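Home | News | Interviews | Technical | Archive

Why flat boards bow: an interview with the Vadness test lab

23 September 2019

The head of the board testing lab at Vadness spends most of the working day watching shelves sag. The lab loads sample boards, leaves them alone and records the deflection at midspan. Most customers, the lab head says, ask about the wrong number.

"They want the breaking load. A household shelf rarely breaks. It creeps. The board takes a permanent bend under a load it could carry for years without failing."

Creep is slow and depends on span more than anything else. Under an evenly spread load, with the same weight per inch of shelf, deflection rises with the fourth power of the distance between supports. "Double the span and you have 16 times the sag. People hear that and go buy a thicker board. Thickness helps, by the cube, but an extra upright is usually cheaper."

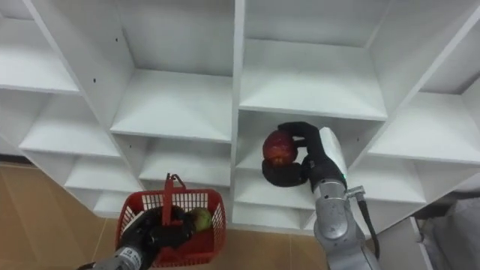
The lab runs its long tests for 270 days in a room held at constant humidity. Readings are taken daily for the first 9 days, when movement is fastest, and then at longer intervals. Up to 4 boards from each production batch are kept back in case a result has to be repeated.

Humidity is the second variable. "Particleboard in a damp basement is a different material from particleboard in a bedroom. If one face is sealed and the other isn't, it will cup before you put anything on it."

On edge banding, the lab head is less concerned than the catalogs are. "It keeps moisture out of the core. Structurally it does very little. A solid wood strip 2 inches deep on the front edge is another matter. That works as a beam."

A revised test schedule, prepared with the fastener maker Drillero, takes effect in October. It adds a cycle in which the load is removed and the recovery measured.

"Recovery is never complete. We would like to publish how incomplete."

Related items
Drillero updates its shelf pin load tables
Zoletitz: drying times for water-based sealers
Ruangrit plywood mill adds a second press
Reading a deflection chart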